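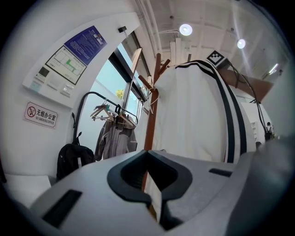 The Fidar garment handling station takes over the hanging, moving and taking down of clothes in rental stores, uniform rooms and returns departments. It is sold by Enell as a robot arm on a fixed base together with a hand-held gripper, and the hand-held gripper is how the arm learns the job. A member of staff picks it up, does the task the way they would normally do it, and the station records the movement. Most sites begin with something simple and close to hand. A white garment with striped trim on a wooden coat stand, with its paper tag hanging in view of the black opening in the gripper, is a good first item: the stand stays where it is, the hooks are easy to reach, and the tag gives the operator something definite to line up on.

Search products Enter keyword or part no. Go

What the station does

The arm lifts a garment from a hook, rail or stand and moves it to another position that it has been taught. It can present the tag to a reader, wait for the reading, and then place the garment according to the result. If the reading fails, the garment goes to a rail reserved for hand checking. The station does not fold, press or bag.

Each task is kept in memory as a named routine. A site can store up to 51 routines and switch between them from the control panel. Switching does not require a restart. Routines can be copied from one station to another if both have the same gripper fitted and the same software version.

The hand-held gripper

The hand-held unit has a light gray plastic body and a rubber-lined opening at the front. It is held in one hand. The grip suits left-handed and right-handed users, and the trigger force can be adjusted with the key supplied in the lid of the case. The arm carries a gripper of the same shape, so a hold that works in the hand can be repeated by the arm.

A square black-and-white marker is used to fix the position of the work area. It must be mounted firmly and must stay visible during teaching. If the marker has been moved, run the position check before using any routine that depends on it. Cables near the marker should be tied back so they do not cross in front of it.

Teaching a routine

One routine normally needs several recordings of the same task. The operator should vary the starting position a little each time, turn the garment on its hook between recordings, and include some items with long sleeves or loose belts if the site handles them. Recordings that contain a drop or a long pause can be deleted from the panel.

Enell recommends that the recordings be made by the people who already do the work. At the Magagula uniform room, where the station was first put into daily use, the counter staff made 189 recordings before the arm was allowed to run with garments belonging to customers. They used retired stock for the early ones. The supervisor there had planned to have one person do all the recordings, but the staff found that heavy coats tired the wrist, and they changed over between sessions.

What changes for staff

The station is intended for the repeated reaching and lifting in a garment room. After installation, the person who used to hang returns will usually spend more of the shift on inspection, minor repairs and the counter. Someone still has to load the incoming rail, clear the hand-check rail and deal with garments the arm will not take. These duties should be written into the rota before the station goes live. At Magagula they were left off at first, and the hand-check rail was full by 3 in the afternoon.

Staff will also need time to get used to working beside the arm. It moves slowly when a person is inside the marked floor area and stops if it is touched. It starts again only when the green button on the panel is pressed. Some users find the slow speed frustrating and ask for it to be raised. The limit is set by the installer during the safety assessment and cannot be changed from the panel.

Recordings show the hand-held gripper and what is in front of it, and this can include coworkers in the background. Sites should tell staff when teaching is taking place and agree how long recordings are kept. The default is to delete them once a routine has been approved. The station does not log how fast an individual operator works, and there is no report that compares one operator with another.

Installation

The base needs a level floor and a clear area on the front and both sides. It can be placed against a wall. Keep it away from doorways and evacuation routes, and do not let the rail cover light switches, notices or floor plans. Low shelves and open doors within reach of the arm must be entered on the layout drawing.

Strong sunlight on the marker can interfere with the position check. A blind is normally enough. Ordinary ceiling lighting is suitable.

Installation takes 2 working days, including the safety assessment. Operator training is given on the second day and covers teaching, clearing a stopped garment and daily checks. Sites with a night shift should ask for a second training session when ordering.

Supplied with the station

Arm, base and control panel
Hand-held gripper in case, with adjustment key
Marker and wall bracket
Hand-check rail
Floor marking tape
Printed operator guide

Options

Tag reader, Cetent type, with mounting arm. Other readers can be connected but are not covered by the support plan.
Spare rubber lining for the gripper opening. Replace when the surface becomes smooth or the edge lifts.
Second hand-held gripper, for sites where teaching is done in two rooms.
Extended rail.

Care

Wipe the gripper body with a damp cloth. Do not use solvent on the rubber. Lint collects at the edge of the opening and should be brushed out at the end of each shift. The marker should be cleaned with a dry cloth only.

Warranty is 3 years on the arm and base. The rubber lining is a wearing part and is not included. Stations ordered before September can be fitted with the current hand-held gripper, but routines taught with the older one have to be recorded again.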